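4. Toy Rotation and Play Length in Family Homes

4.1 Setting and procedure

The home phase of the study took place in two towns, Wendine and Morner, and followed families with at least one child between the ages of two and five. Each family kept a play diary for 24 weeks, beginning in February. Parents wrote down what the child played with, when play started, and when the child moved on to something else. Screen time was entered on a separate sheet so that it would not be mixed with play of other kinds.

At the start of the phase, families were asked to sort all toys in the main living area into two groups. The first group stayed out. The second was boxed and stored where the child could not see it. Every second week, parents exchanged part of one group for part of the other. Families in the comparison group sorted their toys in the same way but returned all of them to the room afterward. Both groups received the same diary sheets and the same number of telephone calls.

Table play was recorded separately from floor play. Parents were asked to clear and wipe the table before each table session, so that the materials set out for that session were the only ones within reach. The step was included in the written instructions given to both groups (Figure 3). 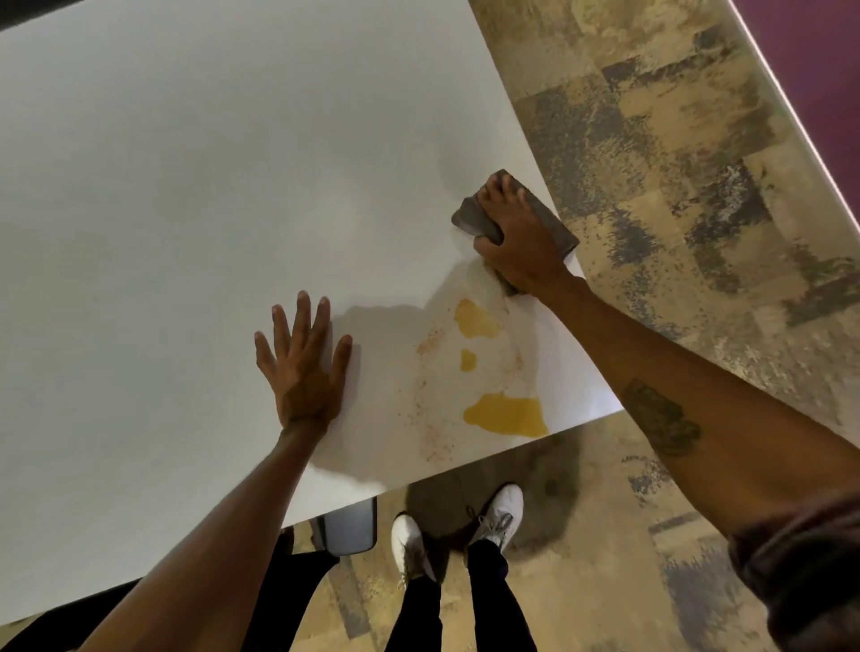

Figure 3. Wiping a tabletop with a sponge.

4.2 Diary entries

The diaries produced 3,729 usable entries. An entry was treated as usable if it named the toy or material and gave both a start and an end time. A further 270 entries were set aside because one of the two times was missing. Tegwen Beddoe and Huw Craddock coded the usable entries into five types of play: building, pretend, art and messy play, puzzles and games, and battery-operated toys. Where the two coders disagreed, Usha Chettiar made the final decision without knowing which group the family belonged to.

Of the usable entries, 2,640 came from families who rotated their toys. The larger share from this group reflects the fact that more families were assigned to it, and the number of entries should not be read as a measure of how much the children played. For this reason, the comparisons that follow use the length of each play period and leave the count of periods aside.

Play periods with building materials were longer in the rotation group than in the comparison group. The difference was clearest in the first days after an exchange and became smaller as the next one approached. Pretend play showed a similar pattern, although a few families reported long periods with the same dolls or animals whether or not these had recently been stored. Battery-operated toys showed the least change. Children returned to them quickly after an exchange and left them quickly as well.
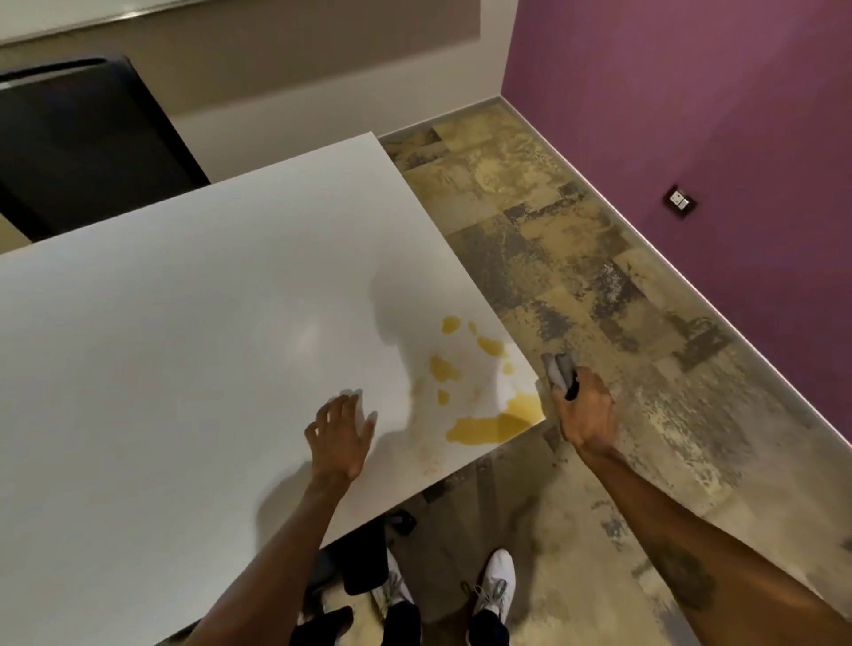

Art and messy play raised a separate question of timing. Several parents ended the play period in the diary when the child left the table, while others ended it when the table was clean again. The second method adds time that does not belong to the child's play, and the added time depends on the material. Dry materials such as blocks or paper shapes can be swept into a box. A yellow puddle at the edge of a white table, with droplets scattered beyond it, calls for a cloth and leaves streaks while the wiping is still under way. The coding guide was therefore changed during the sixth week, and parents were asked to give the end of play and the end of cleanup on separate lines. Earlier entries were corrected by telephone where the parent could recall which method had been used – the remainder were left out of the analysis of messy play but kept for all other purposes.

4.3 Parents' views of storage

At the close of the phase, Wyn Skyrme and Hywel Prosser interviewed parents in both towns. Most parents in the rotation group said they intended to continue in some form, usually with longer gaps between exchanges. The difficulty named most often was space. Families in smaller homes had no closet free for boxed toys, and some kept the boxes in a car or with a relative, which made an exchange every two weeks hard to maintain.
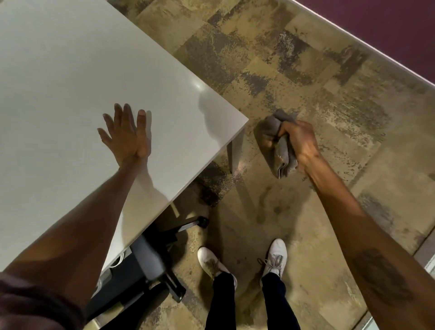 A second difficulty concerned gifts. Toys that arrived for birthdays were seldom boxed, even when the living area already held more than the family wished. Parents felt that a gift should remain in view for as long as the giver was likely to visit. In the diaries, these toys were used heavily at first and then appeared only now and then, a pattern also seen among battery-operated toys in the comparison group. Some parents dealt with the problem by asking relatives for craft supplies or books, with mixed results.

Older brothers and sisters also affected the exchanges. A stored toy was sometimes taken out by an older child before its turn, and the younger child then played with it as well. Parents were told to record these events and leave the toy out until the following exchange. The entries concerned remain in the analysis under the group to which the family was first assigned.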